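How Does a Workshop Buy a Robot Arm?

When your family needs a new washing machine, somebody checks how much money there is, somebody measures the space, and somebody decides what the machine has to do. Buying a robot arm for a workshop works in much the same way. It takes longer, and there are more things on the list.

We are going to follow one small workshop in Brurkcombe. The workshop packs board games and puzzles into boxes. The people there wanted a robot arm to pick up small game pieces and put them where they belong. They called their plan the Jandby plan, after the lane the workshop is on.

Step 1: Say what the job is

Before you look at any robots, write down the job in one sentence. The Brurkcombe workshop wrote: "Pick up small pieces and set them down on a flat square."

That sentence is short, but it answers a lot of questions. Small pieces are light, so the arm does not have to be strong. The pieces stay on a table, so the arm does not need wheels. A robot that can lift a car door would do this job badly, and it would cost far more.

How much an arm can lift is called its payload. How far it can stretch is called its reach. These two words are on the first page of nearly every robot catalog.

Step 2: Measure the room

A robot arm usually stays in one spot. It is fixed to a table, a stand, or the floor, and it swings around from there. So the people buying it have to know how big the table is, how far the arm can stretch over it, and what it might bump into if it swings the wrong way.

They also need to plan where people will stand. An arm can move quickly, and it does not know you are there unless it has been given a way to sense you. Many workshops mark a line on the floor or put up a fence. That costs money too, so it goes on the list.

Step 3: Choose a hand

Many robot arms are sold without a hand. The hand is called a gripper, and you choose it separately, the way you choose a blade for a saw. Some grippers have two fingers that open and close. Some have suction cups. Some have soft fingers for picking up fruit.

A two-finger gripper is a good match for little cubes. It is a poor match for a sheet of paper lying flat. The workshop chose two fingers.

Step 4: Add up the whole cost

This is the part that surprises people. The arm is only one line in the budget. A budget is a plan for money, with everything you need to buy written down next to its price.

The first budget in Brurkcombe had these small items in it, besides the arm:

Gripper cable and mounting plate: 661 dollars
Table, bolted down: 1,368 dollars
Practice pieces, boards, and boxes: 500 dollars

Add those up and you get 2,529 dollars, and the robot has not been paid for yet. There was also a line for training, so that the people at the workshop could learn to run it, and a line for repairs. Machines wear out. If you forget the repair line, you may have a robot that sits still for months because there is no money for a new part.

The workshop asked two sellers for prices. A price written down by a seller is called a quote. The quote from Druvo was lower, but it left out delivery. The quote from Tsai was higher and had delivery and training in it. When the workshop added the missing things to the Druvo quote, the two came out nearly the same. Always check what is inside the price.

Step 5: Try it on a computer first

You can test a robot before you buy one by building a copy of it inside a computer. This is called a simulation. It is a bit like a video game, except that the arm in it is supposed to bend and reach the way the real one would. If the table is too short in the simulation, you can make it longer with a few clicks. Try doing that with a real table!

The pictures come from a simulation. The arm is on a table with small colored pieces to practice on. 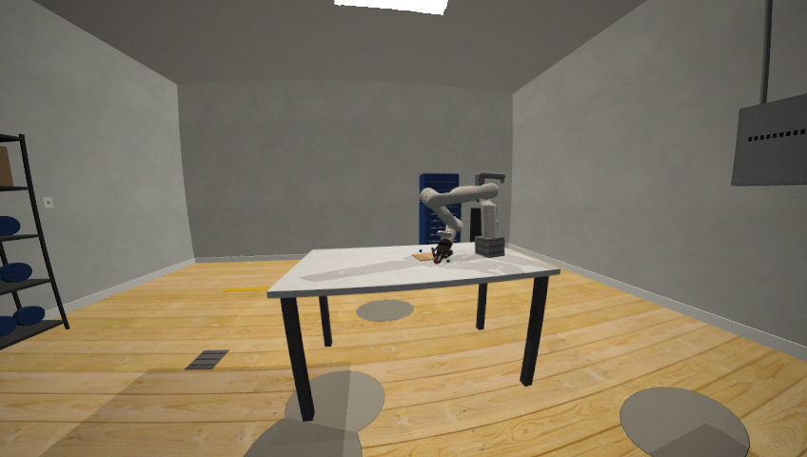
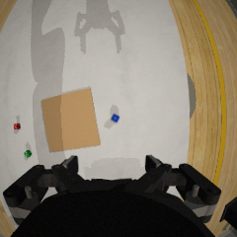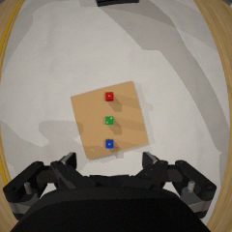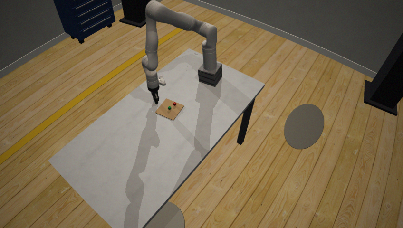 A simulation is not free. Somebody has to build it, and the computer needs to be fast enough. It still costs less than buying the wrong arm. It also can't tell you everything. Real pieces may be slippery or bent, and a real table may wobble. The budget should leave some time for trying things again once the real robot is set up.

Step 6: Decide when to buy

The workshop did not buy everything on one day. It split the plan into 3 parts. The table and the electrical outlets came first, the arm and gripper second, and the fence and floor markings third. The arm was not to be switched on until the third part was finished.

The arm was planned for June, when the workshop is quiet. Before the winter holidays there are too many games to pack, and it would be a bad time to learn a new machine.

Words to know

Budget: a plan that shows what you will buy and what it will cost.

Gripper: the hand on the end of a robot arm.

Payload: how much weight a robot can lift.

Quote: a price that a seller writes down for you.

Reach: how far a robot arm can stretch.

Simulation: a copy of something on a computer, used for testing.

Make your own plan

Think of a job at home or at school that a robot arm could do, such as sorting crayons or stacking cups. Write the job in one sentence. Then make a list of what you would have to buy besides the arm. Measure the table you would use and draw it on grid paper, with one square for each four inches. Mark where the arm would go and where people would stand.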